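Wolescombe Toy Library
Play kitchen table: safety check and comments
Checked 2018-03-08
Next full check: November

What a pleasure this one was! The play kitchen goes out more than anything else we lend, and I went through it piece by piece with a mug of tea and the old sheet beside me. Item numbers follow the catalogue, so the set itself is 207 and the table is 1,069.

TABLE (1,069)
Top wiped and checked for chips: PASS
Edges and corners, run a bare hand along all of them: PASS. Lovely and smooth.
Wobble test, lean on each corner: PASS after tightening one leg. Please do this every time the table is moved, it only takes the hex key in the drawer.
Holes in the top: CHECK AT EACH LOAN. Go round the rims with a fingertip and feel for burrs.

DISHES AND POT (207, part A)
Teal oval dish: PASS. Rim sound all the way round.
Light-blue bowl: PASS
Mint-green pot: PASS. Give the metal handle a good firm tug, then a twist. It didn't budge for me.
Large oval tray: PASS, and what a gorgeous colour, somewhere between lavender and grey.

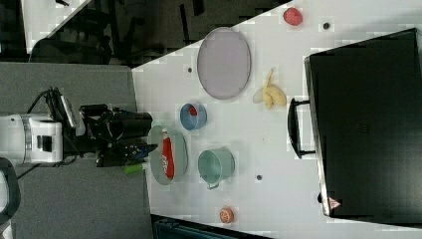
Grurnen wanted to know whether the red can should stay in at all, as little ones at home might take it for permission to help themselves to the real thing. Fair question, and one I'd like to hear more views on. For now it stays, on these conditions: no sharp seam, no dents with a crease in them, nothing rattling inside. It met all of those (hooray) so it's marked PASS WITH COMMENT.

PLAY FOOD (207, part B)
Every piece gets the squeeze, the tug and the small-parts cylinder.
Banana: PASS. Pull at the peel end and look closely where it meets the rest, as that's where a split would start. Favourite piece of the whole set, in my opinion!
Half orange: PASS. Check the segment lines for grime, a soft toothbrush gets in beautifully.
Red pieces, round one and the one kept in the bowl: PASS on the cylinder. Colour rub with a damp white cloth, no transfer.
Lime-green piece: RECHECK. I'd like a second person to do the tug test on it before the next loan.

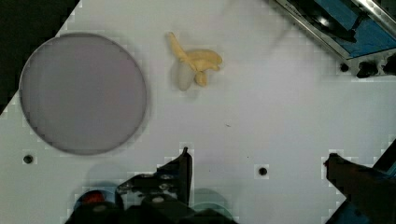
Cleaning went really well this time. Warm water and a drop of mild dish soap, rinse, then 10 minutes on the rack and a proper dry with a tea towel. Skip the dishwasher please, even for the plates. The Kulten wipes are fine for the tabletop but leave a film on the food, so keep them for the table.

STORAGE AND PAPERWORK
Lid of tub closes without forcing: PASS
Contents card legible: FAIL. The ink has faded to nothing. New card to be written up and laminated.
Age label on tub: PASS
Hellström repair kit in cupboard 4: PASS, glue is in date

Outstanding: lime-green piece, contents card. Everything else is cleared to go out, and I can't wait to see it on the shelf again.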